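Why Do We Sleep? (And What Is Your Brain Up To All Night?)

You go to bed. You close your eyes. Next thing, somebody is calling you for breakfast. Where did the night go?

Quite a lot happened, as it turns out. Your heart slowed down. Your brain sorted through yesterday. You probably had four or five dreams and forgot most of them. Busy night for someone lying down!

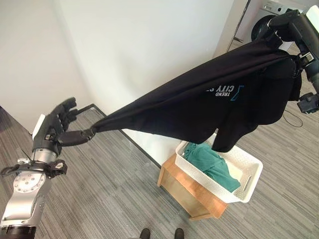 Usa Nakpan

Okay. Sleep. Everybody does it. Your teacher does it, your dog does it (a lot), even fish do a sort of version with their eyes wide open. Fish have no eyelids, most of them. So no choice there.

Kids your age need a lot. If you are between six and twelve, doctors say nine to twelve hours. Grown-ups need less, seven or more, and plenty of them don't get it, which you may have noticed at breakfast.

Getting sleepy

Deep inside your head there is a tiny clock. Not a ticking one. It's a little clump of brain cells, smaller than a grain of rice, and it keeps track of day and night by how much light comes in through your eyes.

Evening comes, light goes down. The clock sends a message and your brain starts making a chemical called melatonin. Say it: mel-a-TOE-nin. Melatonin tells the rest of you that it's night. Yawn. Heavy eyes. Grumpy, maybe.

Bright screens late in the evening can muddle the clock. It sees all that light and thinks, hang on, is it still daytime? So no melatonin yet, thank you. That's one reason grown-ups go on and on about tablets at bedtime.

There's a second thing making you sleepy. All day long, while your brain works, another chemical piles up. Longer you're awake, the bigger the pile. When you sleep, the pile gets cleared away and you start again in the morning with hardly any. Run around all day in the snow at your gran's and you'll feel that pile, believe me.

The stages

Sleep isn't all the same colour, if you know what I mean. It comes in stages, and you go round and round them.

Stage one. Only a few minutes. You're drifting. Sometimes your leg gives a big kick and you feel like you fell off a step! That's called a hypnic jerk. Everybody gets them. Harmless.

Stage two. Proper sleep now but still light. Your heart slows, your body cools down a bit. You spend more of the night here than anywhere else.

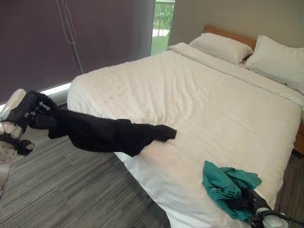

Then comes stage three, deep sleep. Very hard to wake somebody up from this one. If they do wake they'll say something silly and not remember it. My little brother once sat up and asked for "the other Tuesday soup" and then layed straight back down. Deep sleep is when your body lets out most of its growth hormone, so yes, you really do grow in bed.

After that, REM. It stands for Rapid Eye Movement. Your eyes flick about under your eyelids, as if you were watching a very fast game of tennis. Your brain is nearly as busy as when you're awake. Most of the really good dreams happen in REM, the ones with stories and flying and your old school being on a boat.

Your arms and legs go floppy in REM. Your brain switches the muscles off so you don't get up and act out the dream. Handy.

Once round all the stages takes a bit more than an hour for kids, an hour and a half for grown-ups. Then it starts again. More deep sleep early in the night, more REM towards morning. So the dream you remember is usually the last one.

What is it all for?

Scientists are still working on this. Here's what they're pretty sure of.

Memory. While you sleep your brain replays bits of the day and decides what to keep. Spelling words, the new skateboard trick, the way to your cousin's house. Practise before bed and you can be better at it in the morning!

Repairs. Scraped knees, tired muscles. Sleep is when a lot of the mending gets done.

Fighting germs. Your body makes germ-fighting cells all the time but it does a poorer job when you're short of sleep. That's partly why you feel so sleepy with the flu.

Mood. You know this one. Bad night, everything is unfair. Good night, everything is only a bit unfair.
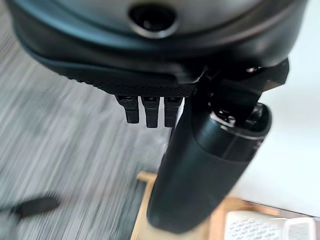 Page 2

Letters to the sleep desk

We asked readers in Plamthorpe to send in their sleep questions in January and got 425 of them. Wow. Couldn't answer them all, sorry. A few favourites.

Do dolphins sleep? Yes! Half a brain at a time. One half sleeps, the other half stays up to watch for sharks and remember to go up for air. Then they swap.

Why does my breath smell in the morning? Your mouth makes less spit at night. Spit washes away the bacteria that make smells. Less spit, more smell. Brush your teeth.

Is it bad to wake up a sleepwalker? It won't hurt them, but they might be confused or scared. Best is to lead them gently back to bed and tell a grown-up.

Why do I dream about things that make no sense? The part of your brain that checks if stuff is sensible goes quiet in REM. The picture-making and feelings parts are wide awake. So you get a giraffe in the bathtub and you think, fine.

Can you go without sleep? Not for long. After one night you get clumsy and forgetful and cross. Please don't try it. Seriously.

Who sleeps the most? Little brown bats are up near the top, as much as 20 hours a day. Horses and elephants get by on very little, and they can doze standing up.
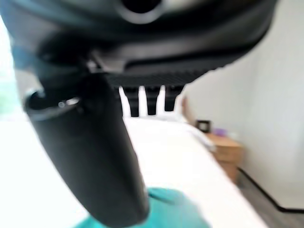 Try it: keep a sleep diary

You need a notebook and a pencil. Keep both right beside the bed.

1. At bedtime write the time and how tired you feel, from one (bouncing) to five (can't hold pencil).

2. In the morning write the time you woke up. Do it before you get up or you'll forget.

3. Any dreams? Write them down fast. Dreams fade in minutes. Just words is fine: "Boat. Grade three. Big cheese."

4. After supper, write what kind of day it was. Good, so-so, awful.

Keep going for 2 weeks. Then look back. Did the good days come after the long nights? Did the weekend mess up your clock? Show somebody at home, see if their's looks the same.

Words to know

Melatonin: the chemical your brain makes when it gets dark.
REM: the stage of sleep with most of the story dreams in it.
Hypnic jerk: the sudden kick when you're dropping off.
Nocturnal: awake at night, asleep in the day. Like owls and hamsters.

Next time: why do we yawn, and why did you just do it?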